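Does lobby day still earn its train fare?

I have been on the parish justice group's annual lobby day more often than I care to admit, and I was asked to write something cheerful about it for the newsletter. I will do my best, but I think some of us have stopped asking whether the thing does what we say it does.

The usual pattern will be familiar. We meet early, there is a prayer on the steps and somebody hands out briefing sheets. We queue for security and then wait in a corridor for a member who has been called away to vote. A polite researcher takes notes. We have our photographs taken and go home feeling we have spoken truth to power, when we have mostly spoken to a person of 23 who will be working somewhere else by Christmas.

Last December we took 713 signed cards on seasonal workers' housing. They went in two boxes, with ribbon. I asked afterwards what had become of them and was told they had been "received with interest". I wrote again in the new year and was told the same thing in a slightly different order. The housing at the Branier packing sheds is run on exactly the terms it was run on before.

The whole day, with coach, lunches and printing, cost £3920. I was given that figure only after asking for it, and it didn't appear in the report to the parish, which talked instead about energy and witness. Witness is a fine word and I believe in it. I also think it gets used when there is no result to put in its place.
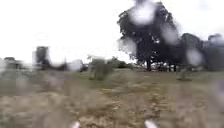
The case for the other side was put to me very fairly by Haruna Tamura, who has led the young people's delegation from Hurida for five years. Her argument is that the visit is mainly for the ones who make it. A sixteen-year-old who has sat across a desk from an elected member and asked an awkward question will never again believe that such people are out of reach. She says she has watched shy teenagers come out of those offices taller. I don't doubt her, and two of her former group now sit on the tenants' panel at Backlund, where they are making a proper nuisance of themselves.

But if that is what the day is for, we should say so when we pass the plate round. People gave money last year because they were told it would help get the housing rules changed. Training young campaigners is a decent use of parish funds, and I would vote for it, under its own name.

I also wonder whether we are knocking on the right doors. The licences for workers' housing are granted by the district, and the district meets in public, a short bus ride away, with rows of spare seats. I went to the licensing session when the Skuvano site came up for renewal. I was the only member of the public there. The item took less time than the apologies for absence. A speaker can be put down for any item if the clerk has the request beforehand, and the clerk told me she could not remember when anyone from a church had last asked.

Of course there won't be a coach this summer anyway. The plan for August 2020 is a set of video calls, with each group allotted a slot and a member's office at the other end. The organisers are very keen and say that more people than ever will be able to take part. Perhaps they will. It seems to me just as likely that an office which could keep us in a corridor will find it even easier to keep us on mute, and I would like to see who is really on those calls before I call it a success.

So I have put three requests to the group, in writing. I want the full cost of any future lobby day printed in this newsletter, along with what was asked for and what was answered. I want someone to go back to each office after three months and again after six, and report even if the report is dull. And I want us to send at least one speaker to every licensing session where workers' housing is on the list.

The group has said it will discuss these points at its next meeting. I have heard that before too, so I shall be there with a copy. Anyone who would like to take a turn at the district sessions can leave a name at the back of the church or ring the parish office in the mornings. Bring a cushion, the seats are hard.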